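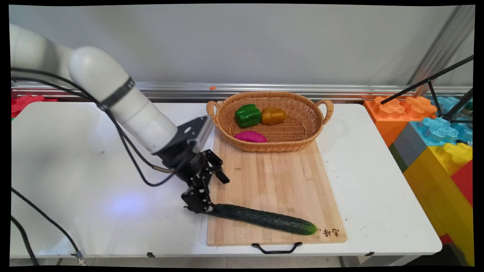

*Cell 2, gripper open above the left end of the cucumber.*

**Gripper cable on cell 2, how do you route it?**

**teemu_r**

Hello all. I look after the arm in the picture, here at Penden. The task is vegetables between the board and the basket, and the arm itself gives me no trouble. My problem is the cables. After some hours of running, the gripper loses communication for a moment and then comes back. The controller logs it as a timeout and the cell stops.

Already done: I changed the gripper cable one time, tightened the bracket screws, and updated the firmware. The fault came back after 14 days. It comes most often when the last joint turns far to reach the basket. Now the cables run outside the arm in a loop and there is one band on the forearm.

Where would you fix them?

Teemu Rautiainen

---

**e_dogbe**

One band is not enough for my taste. I would put a second one close to the wrist, before the bracket plate, and leave a small loop between that band and the gripper connector. At the moment every turn of the wrist can pull directly on the plug.

Also, what is the thin cable hanging at the lower left of the table? If it is connected to anything, please tie it up before you test again.

---

**magdy.s**

I don't agree about the second band. We did this on our Clomosix cell and the cable broke inside the jacket, exactly at the edge of the band. A cable needs to twist over a long length. If you hold it in two places close together, all the twist goes in the short piece between them.

My advice is to keep one band, make it looser, and give more slack at the elbow.

---

**e_dogbe**

Magdy, how tight was your band? I use the soft textile kind and the cable can still turn inside it. I have had 2 of them on one forearm since November with no fault. With a plastic zip tie I would expect the same result as you.

---

**magdy.s**

It was a zip tie, yes. But more slack is still the cheaper thing to try.

---

**Ebenezer_A**

More slack near a basket with looped handles? I would be careful. Ours caught a handle and pulled the whole basket onto the floor.

Teemu, before you move anything, please do this:

1. Put the arm in freedrive, with the gripper powered.
2. Turn only the last joint, slowly, to both ends of its working range.
3. Watch the connection status and write down the angle where it drops.

If it drops at the same angle each time, it is the cable or the plug. If it is random, look at the supply. And check the pins in the plug, one of mine was pushed back and I could hardly see it.

---

**teemu_r**

Thank you for the answers. I did the test of Ebenezer this morning. It dropped at the same angle 2 times, and when I held the plug with my fingers it did not drop. So I believe it is the plug.

The thin cable is not connected to the gripper. I will tie it up.

I have ordered a new connector and a 430 mm cable from Fultetti. I will try the textile band near the wrist first, because the basket must stay where it is.

---

**magdy.s**

Fine, but check the jacket at the band every week, please. And is 430 long enough with the loop? I would measure with the wrist fully turned.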